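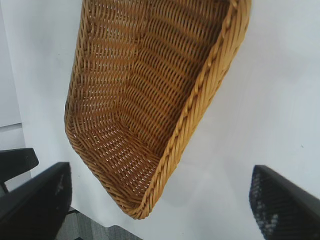 Figure 3. Wrist camera view during the basket task, open day, Station B.

4.2 Procedure on the open day

The open day was held in January in the ground-floor laboratory at Ostine, and visitors entered in small groups through the side corridor. Each group watched the arm at Station B attempt the basket task, and the view from the wrist camera was shown on a large monitor facing the visitors. The object was a rectangular wicker basket with a braided rim, handled over a white surface. Figure 3 gives a view from this camera, with the basket tilted steeply between the two black fingers and neither finger touching the part of it that can be seen. Views of this kind mattered for the study, as several of our questions asked visitors to judge from the monitor alone whether the gripper had hold of the object. The weave and the rim are both clear at this distance, but a small gap between finger and basket is easy to miss when the picture is moving.

A total of 517 people signed in at the front desk. We did not try to interview all of them. Groups were limited to 16 visitors, and the presenter at Station B invited each group to fill in a short form before moving on to the Mandagi room, where a separate display was running. Children were welcome at the demonstration but were not given the form. We received 60 completed forms, and these make up the data reported in Section 5.

Two presenters shared the work. Kiros Tefera ran the morning groups and Sofia Katsaros the afternoon groups. Both worked from the same written script, which covered the purpose of the arm, the order of the task and the meaning of the coloured status line under the camera picture. The script did not say what would happen if an attempt failed. During the rehearsal we found that the presenters dealt with failures in different ways. Tefera tended to stop talking until the arm had reset, while Katsaros carried on and described what the arm was doing. We decided to leave this as it was and to record the presenter on each form, so that the two sets of answers could be compared.

The arm was controlled by Ceritz, the planning software described in Section 3, with the same settings as in the laboratory trials. The only change was to the top speed, which was lowered at the request of the building safety officer. This made each attempt longer than it had been in the trials, and two groups left before the task had finished. Their forms were kept, but the question on task outcome was treated as unanswered.

Visitors stood behind a rope barrier and could see the arm directly as well as on the monitor. In an earlier visit by staff from Venow, the monitor had been placed behind the visitors, and most of them never turned to look at it. For the open day it was moved next to the arm, slightly above head height. The presenter pointed to the monitor once at the start and once when the gripper came close to the basket.

The form had a page of fixed questions and a blank space for comments. The fixed questions asked whether the visitor had seen a robot arm working before, which of the two views they had mainly watched, and how sure they were that the arm had grasped the basket at the moment the presenter paused the script. Answers to the last of these were given on a five-point scale. Comments were copied out in full and sorted by the first author, with a second reading by a colleague who had not been present. Where the two readings differed, the comment was discussed and placed under one heading only.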